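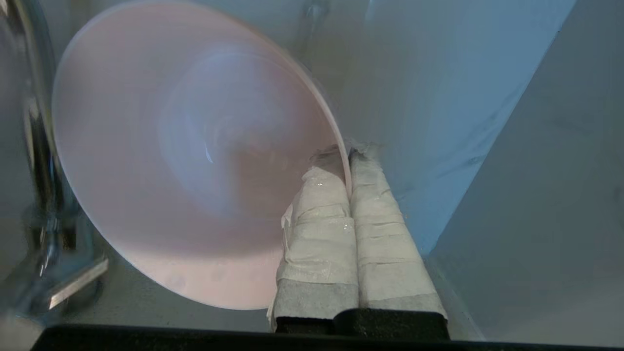

What a washing-up robot really costs (clue: start with the tape)

26/01/2026

When I told my sister I was pricing up a robot arm to do dishes, she asked why I didn't just buy a dishwasher. Fair question! But our little project in Wudevdale is about helping people in supported flats, where the sink is where it is, the worktop is what it is, and there's no room or money to rip anything out. So we want an arm that can come to the sink, pick up a bowl and put it somewhere sensible, and I'm the one who has to write the budget.

I'd never bought anything with more than one motor in it. My first spreadsheet had a single line that said "robot", with a very large number next to it, and I felt quite pleased with myself. That spreadsheet now has 47 lines.

The arm is the easy bit

You ring up, someone friendly sends you a quote, you have a sit down. We had two on the shortlist, the Kassa and the Kokura, and on paper there was hardly anything between them. The Kokura was cheaper to buy. The Kassa came with the gripper, the wrist camera and a longer loan period before we had to decide, and once I'd added the missing bits to the Kokura quote (gripper, mount, cables, a second power supply) it had crept past by £1828. I checked it three times, as I'd already told everyone we were getting the cheap one.

My advice, then, is to ask each supplier for the price of the thing working on your own worktop. Ask for it in writing, with delivery to your actual address. Ours is up a lane outside Kiltadley and one courier wanted extra just for the hill.

Fingers wear out

I had put nothing down for fingertips. Nothing at all! But fingertips are where the gripper meets your crockery, and smooth hard fingers on a smooth glazed rim is asking for trouble. We wrap ours in white tape, with foam pads lower down, and I now think of the tape as I think of printer ink - a small thing that never stops. It creases, the ends lift, and somebody has to sit there peeling it off and starting again. Budget for the rolls, and budget for the somebody. I've allowed 10 wraps a month to begin with, and I'll look at it again after February. 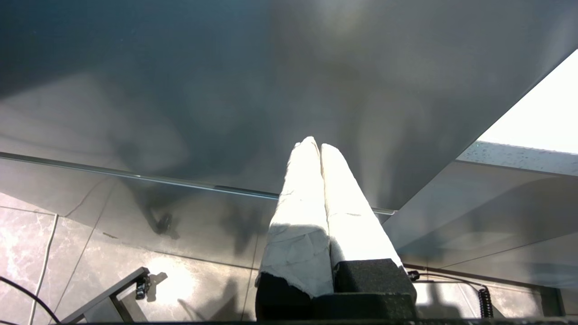

Wrapped fingertips brought close together, with tiles and cables below.

Cables get a paragraph to themselves because they ate most of a weekend. Every quote I had assumed they'd be a sensible length and go somewhere tidy. Measure from the socket to the furthest place the arm will reach, then add slack, then buy the clips and ties in the same order so you only pay postage once. If people will be walking past, put down proper floor covers as well. They cost more than I expected and I wouldn't skip them.

Do a dull job first

The other thing I'd plan for is how small the first job ought to be. I wanted pans, glasses, the roasting tin, the lot. The engineer's rate talked me out of that. We settled on a couple of small bowls and some chopsticks, partly as they're easy to replace and partly because a rim and a stick are such different things to get hold of. If money's tight, that's a decent way to decide what to buy: write down the two or three objects you care about, and take them with you to the demo. Suppliers bring their own cups, and very nice grippable cups they are too.
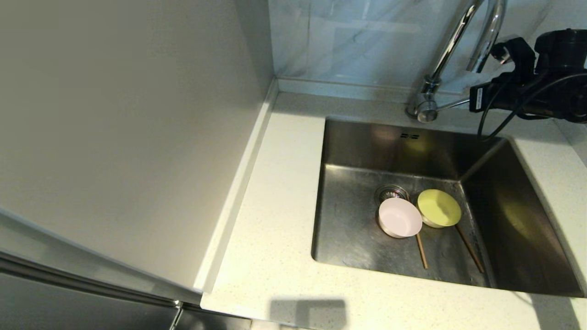 Two small bowls and a pair of wooden chopsticks in the sink.

Steel sinks deserve a mention as well. Shiny steel, shiny tap, shiny tiles - lovely to live with, but reflections are something to raise with whoever is supplying your cameras. I've put in a line for a blind and a couple of soft lamps, and I'd sooner have that in the budget and not spend it.

My rough order of spending

Arm and gripper first, obviously. Then the stand, the cabling and a stop button within easy reach. After that, training time, and be generous: I put in 38 hours and have already been told off for being mean. Then spares, tape, foam and crockery. I keep crockery as a separate line so I can see what it's doing, and we buy odd bowls from the charity shop in Kiltadley, which has been very good to us.

Insurance I'm still arguing about. Two firms wanted to class the arm as a kitchen appliance and a third wanted a site visit, so that line is still blank and the form is due back next month.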